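About Us

So, hi! I'm Uliana, and I run the Trullcombe Chess Club together with Régis Mallet, who handles the juniors (and most of the shouting). We meet every Wednesday evening upstairs at the old library in Trullcombe, and we've been at it for 13 years now, which still surprises me every time I update this page.

It started with 2 boards and a kettle. Régis and I kept losing to the same people online and wanted to lose to somebody new, in person, with cookies. We put a card up in the bakery window, four people came, and one of them was Margit Kocsis, who beat all of us in a row and then asked when the next one was. She's still our top board, and yes, she still plays the French against everything.

These days we have 148 members on the books, from second graders to retired folks, plus a team in the Itley league. We're in the second division. We were in the first division for one season and I'd love to talk about that some other time!
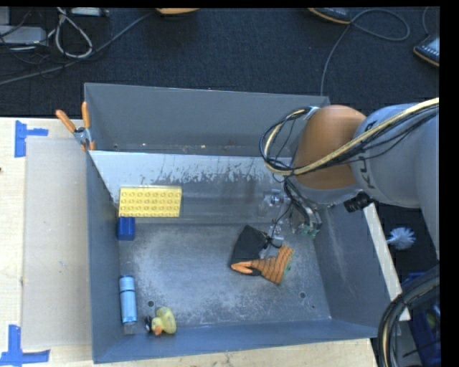

If you're new, just come along. You don't need a rating, a clock or your own set. Régis does a beginners' table before the main games start – how the pieces move, basic mates, why you shouldn't bring your queen out on move two (I still do it, don't tell him). Stronger players usually go straight to the ladder, where you can challenge anyone up to three places above you. The ladder rules are pinned by the door and they've been argued over plenty, so please read them first.

Our big event is the Onsri Rapid in June. Last time we had almost 200 players over the weekend and ran out of scoresheets before lunch on the second day. Entries open in spring, and club members get a discount.

First visit is free, and after that you can pay by the night or join for the year. Parking is behind the building, and the side door sticks, so give it a good push.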